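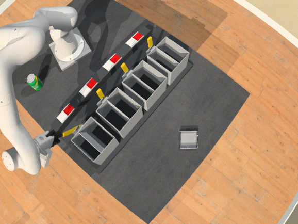

Simulation render: Sestum

Sestum Bench Task Set, Handles and Bins

Product type: simulated task set for single-arm manipulators
Supplied as: download, with printable floor plan
Price: 1,558 per seat, one year of updates included

Overview

The Bench Task Set is for people who have to decide whether an arm can take over a small, dull job at home or on a shop floor. It gives you a fixed work area, a set of objects and 24 scripted chores. You load your arm model, run the chores and read the log.

The layout is kept plain on purpose. A white arm works from a pedestal on a dark mat, with a row of four open boxes in front of it. Each box has two compartments and a small yellow handle. Red and white blocks sit along a rail beside the boxes, and there is a green can and a small square tray for the pick and place chores.

Can it do chores yet?

Some of them. Gripping a handle that is always in the same spot is a solved job for most arms we have tested. Setting a can upright is harder than it sounds, and the result depends a lot on the fingers. Sorting mixed small parts into divided boxes still goes wrong often enough that we would not leave it running overnight.

Household work is further behind than shop work. A parts bin stays where the fixture holds it. A kitchen drawer gets left half open, sticks in damp weather and has a whisk in it. The task set lets you shift and rotate every object between runs, and most scores drop when you do. Run the fixed layout first, then the shifted one, and compare the two before you talk to anybody about buying hardware.

What is in the download

Scene files with separate objects for boxes, handles, blocks, rail, can and tray
24 chore scripts, each with a time limit and a pass rule
Shifted layouts, 200 per chore
Log viewer for Windows and Linux
Adapter for the Vondix motion controller
Grip settings for Bozsik two-finger and three-finger hands

What is not in the download

Cloth, liquids and food. Contact models for these are not good enough yet and we don't sell them. Arm models are licensed separately by their makers.

Requirements

Graphics card with 8 GB of memory or more. A full run of one chore over all shifted layouts takes most of a night on a single desktop - plan on a second machine if you are comparing arms.

Ordering

Single seat: 1,558
Lab pack, two seats: 2,100
Upgrade from the Rodden edition: free until the end of March

Orders placed before noon on Thursday get their license key the same day. Keys are tied to one machine and can be moved once by writing to support.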